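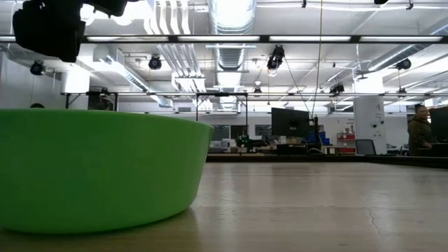 La cellule de préhension Vimmont 224 est proposée aux laboratoires, aux centres de formation et aux ateliers de petite série qui manipulent des objets courants de formes variées. Elle est livrée réglée, puis contrôlée une seconde fois sur le site du client. Ce contrôle porte en premier lieu sur la caméra fixe du poste : placée à hauteur de travail, elle doit conserver la pince dans son champ même lorsqu'un récipient volumineux, tel le grand bol vert en plastique posé sur le plateau, en occupe une large part. Les rampes fluorescentes suspendues laissent des reflets sur un plateau clair ; l'exposition est donc réglée éclairage allumé, et verrouillée avant la remise du poste.

## Mise en place

- Surface de travail plane, d'une largeur minimale de 90 cm.
- Fixation de la caméra indépendante du plateau.
- Câbles de la pince attachés au bras, avec une boucle libre au poignet.
- Poste de supervision installé hors de la zone d'évolution du bras.

Le raccordement électrique incombe au client. La mise en service est assurée par l'agence de Mostomville et comprend l'étalonnage de la caméra, le réglage de l'effort de serrage et la remise du carnet d'entretien.

## Entretien courant

Avant toute intervention, le bras est amené en position de repos et l'alimentation est coupée. Les doigts de la pince sont essuyés avec un chiffon non pelucheux, sans solvant. L'objectif de la caméra est nettoyé à sec. Le serrage des vis de bride est vérifié tous les 7 jours d'exploitation et consigné au carnet.

Tout déplacement de la caméra, même léger, impose un nouvel étalonnage. La procédure figure au chapitre « Repères » du manuel.

## Pièces et réparation

| Désignation | Référence |
|---|---|
| Jeu de doigts de rechange | Arkusa 90 |
| Faisceau de poignet | Arkusa 991 |

Les pinces présentant un jeu anormal sont retournées à l'atelier de Sauerland, accompagnées d'une copie du carnet. Leur démontage par l'utilisateur met fin à la garantie. L'atelier est fermé en décembre.

Service technique : Doina Ionescu
Formation des opérateurs : Guadalupe Tlapale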